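Lukton opens vegetable box packing site at Cilgate

Twenty jobs created as grower-owned business brings packing under one roof

Lukton, the vegetable box supplier, has opened a new packing site at the Cilgate estate on the edge of Sindulow. The move brings together work previously carried out at 4 separate farm buildings and will create 20 permanent jobs.

The company buys from 83 growers, most of them small holdings supplying one or two crops. Until now, produce was dropped at whichever building had space and then moved again before packing. From this month all deliveries will be received at Cilgate and packed on the same site.

The building was a flooring warehouse until last year. Lukton has taken a lease on the whole of the ground floor and has put in three cold rooms, a new loading bay and a covered area for returned boxes. Fitting-out was handled by Babaei, which also carried out the drainage works in the yard.

Summer crops, including aubergines, peppers and courgettes, will be held in a separate room from roots and brassicas. These crops keep poorly at low temperatures and were previously stored alongside everything else, leading to waste at the warmest time of year. Lukton expects the change to allow aubergines to be offered in the standard box for the first time, in place of the large box only.

Prices for existing customers will stay the same until February. Delivery days are not affected, although some Sindulow customers will receive their boxes earlier in the day. Anyone whose delivery slot is changing will be told by email at least two weeks beforehand.

Growers supplying the site will be paid within 8 days of delivery. Under the old arrangement payment was made at the end of the month. A price list for the coming season has been sent to all growers, and those who have not received a copy should contact the supply desk.

Recruitment for the new posts is under way. The roles cover packing, goods-in, driving and customer service, and both full-time and part-time hours are available. Applications can be made through the Lukton website or in person at the Cilgate reception between 9am and 4pm.
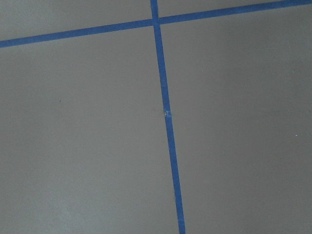
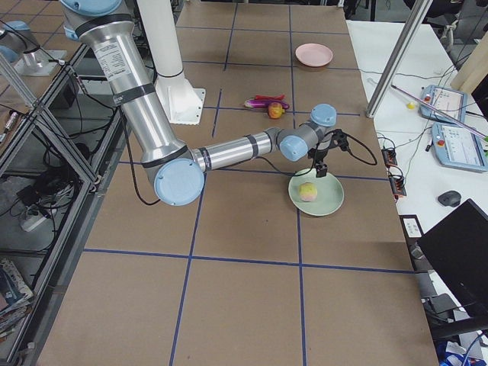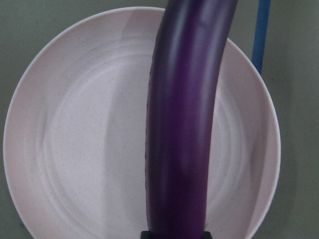
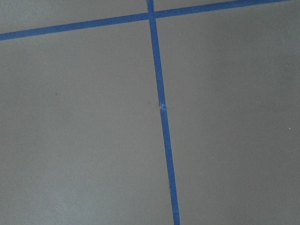 A collection point for customers who prefer to pick up their own boxes will open at Cilgate in the spring. Orders for collection will need to be placed by noon on the day before, and there will be no delivery charge. Empty boxes can be handed back at the same counter.

Lukton will keep its existing collection point in Sindulow town centre until the lease on the shop ends.

Notes to editors

Lukton supplies seasonal vegetable boxes to homes and small businesses in and near Sindulow. The company is owned by its growers.

Media enquiries should be sent to the Lukton press office at Cilgate.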